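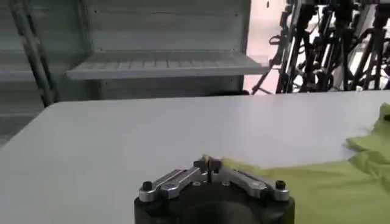

Folding a shirt takes no talent, according to Radek Ševčík, and the Plinholm company has now given over a Thursday to finding out how wrong he is.

Jerkerley, May 21, 2026 – Plinholm, the shirt and workwear supplier, today announced the Flat Shirt Standard, a one-page set of rules for folding a short-sleeved shirt. It took seven drafts. The sixth was thrown out after a disagreement over collars that those present prefer to leave in the sixth draft.

The standard applies to every short-sleeved shirt Plinholm sends out, starting with the lime-green summer shirt ordered by the Krajčí garden centers. That order comes to 2,488 shirts. Lime green was the customer's choice, and Plinholm respects it.
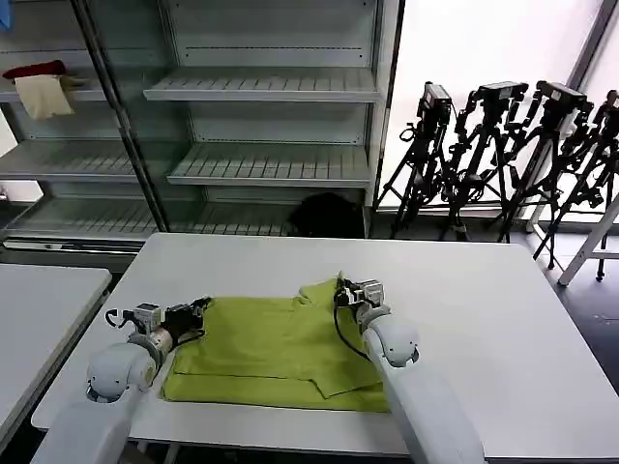 Štefánia Hrnčiar
Press Officer, Plinholm

The rules are short. Lay the shirt on a flat, plain table with nothing else under it. Press the body smooth before touching the hem. Hold the shirt near the collar and near the sleeve when moving it, and never by one corner, however late it is. Fold the hem up, then check the collar again – it will have moved.

"We used to have a house style, and it was whatever the last person did," said Vlasta Tóth, head of packing. "I opened a box from our Cukmont warehouse in the spring and found 47 shirts folded five different ways. One of them was more or less a ball."

Customers will see the difference on the shelf, where a neat stack takes up less room and leans less. Stores that unfold the shirts at once and put them on hangers will see no difference at all, and Plinholm wishes them well.

Printed copies of the standard will go out with the Krajčí order. Other customers can ask for one by writing to the packing office at Jerkerley. Long sleeves will be covered in a second document, planned for September. It is on its first draft, and there is already a disagreement about cuffs.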